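Two grippers, one stubborn teal bowl

I finally got the Prellunow fingers bolted on, and I have been grinning all evening! Gifty Laryea lent me hers so I could run them against my old Sternico pair on the same arm, with the same controller and the wrist camera left where it was.

My test table has a white top and glossy, see-through teal dishes on it, plus a bit of red. Shiny plastic is rough on a small camera, and that's why I like it.

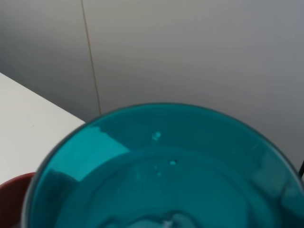
The Sternico pair closes fast and hard. Great on blocks, not so great on a thin rim, where it tends to tip things before it has a proper hold. I gave each pair 267 tries over 2 evenings (yes, my back hurts) and kept the closing speed at setting 8 the whole time.

The Prellunows are slower but so much gentler. They give a little as they meet a curved wall, and I could drop the force way down and still lift. I did have to redo the finger offset twice, and the Plilari controller forgets it on restart, so write yours down.

Cups are my favorite part. With a finger on each side and the camera looking straight down, I can see both fingers through the plastic, dark against the teal, and judge how even the grip is.
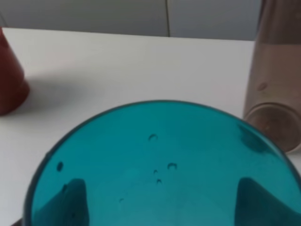

What I'm changing next

Softer pads first, then a longer run of 500 grabs with the lamp moved. Gifty wants her fingers back in September, so I'd better get going!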